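Fruit Week at the Plalora Bench

Those of you who stopped by in February will remember that we promised to settle the gripper argument before the spring orders went in, and I'm happy to say we are a good deal closer than we were! Jhosep Cáceres set up the fruit shelves and baskets again, and we have been working through the two kinds of fingers we had narrowed it down to - the plain flat ones, and the soft-faced ones from Galtari that so many of you wrote in about.

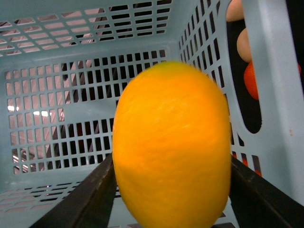 Which fingers should a small packing shop try first? Start with the flat pair, and buy the soft ones once you know which fruit gives you trouble. The flat pair is cheaper to replace and much quicker to line up, and we got through 280 picks with it before we touched a single setting.

Mixed fruit is where things get interesting, of course. A lime and a grapefruit want very different openings, and if the controller is slow to make up its mind you lose the time you saved everywhere else. We ran the Mabuza controller at its standard speed, and I must admit I had expected more fuss from it.

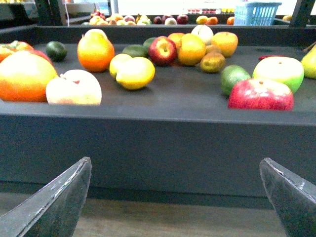
Moushumi Khan wrote to us that she would have lowered the closing force well before changing fingers, and that on her own line it cut the bruising on pears more than any new hardware did. She also asked for the full pick log, all 2443 rows of it, so it's on its way to her (good luck, Moushumi).

We did take her advice for the soft fingers, and spent a pleasant, rather long afternoon turning the force down a little at a time. 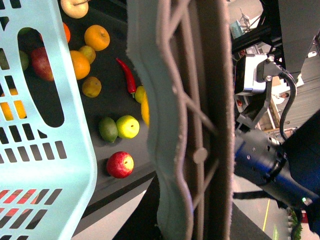
The other thing we wanted to sort out was cable routing, which has cost us some 400 picks since the fall in stops and restarts. Gilberto Zapata is drawing up a longer clip for the bracket and will bring it to the next open bench, at 4 p.m. as usual. Bring your own fingers if you have them, and a bag for the leftover fruit.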